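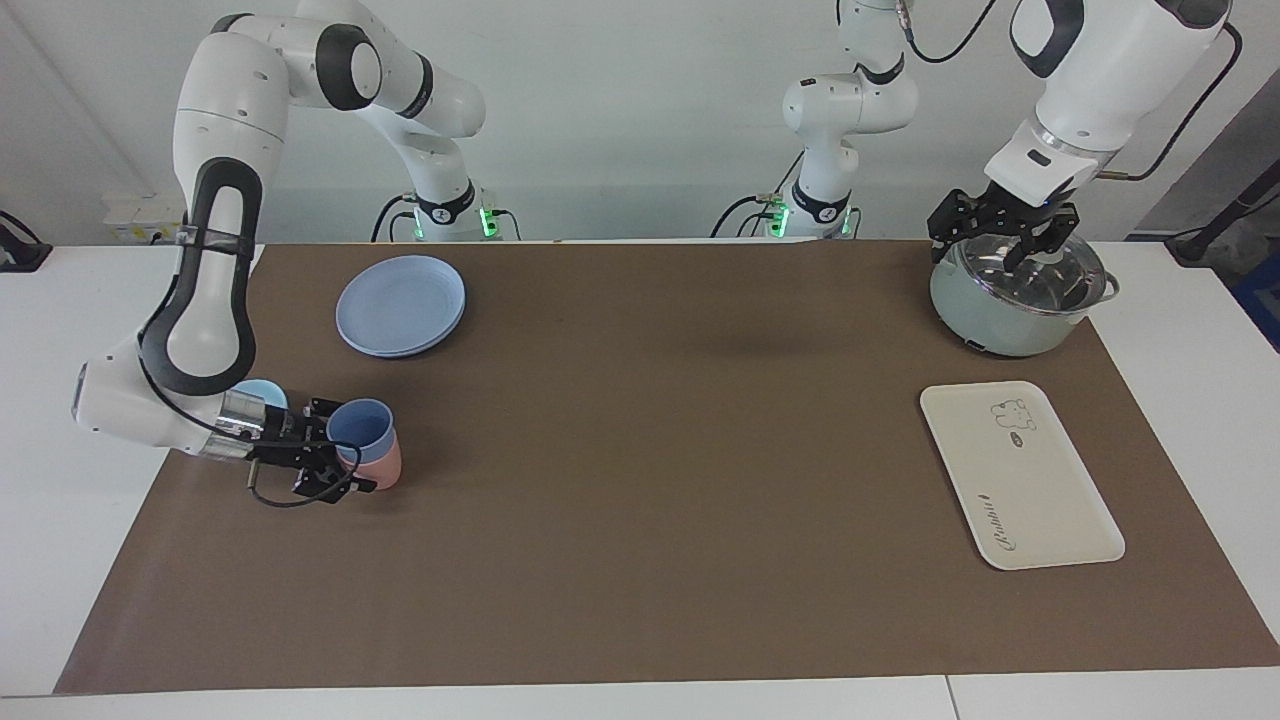

PLIRNSIDE - The Wernar coaches say their offensive line is fixed. They said the same last September, before the quarterback spent most of the fall on his back. Left tackle Aurel Filip, who missed 22 practices with a bad knee, is listed as fully recovered, though he sat out contact drills again this morning. Line coach Tudor Sârbu still drills hand placement the old way and calls it proof of progress. Maybe.

The ground game gained 1,053 yards last year, down from 1,344. Head coach Dorin Gavrilă blamed injuries. He has yet to name a starting center.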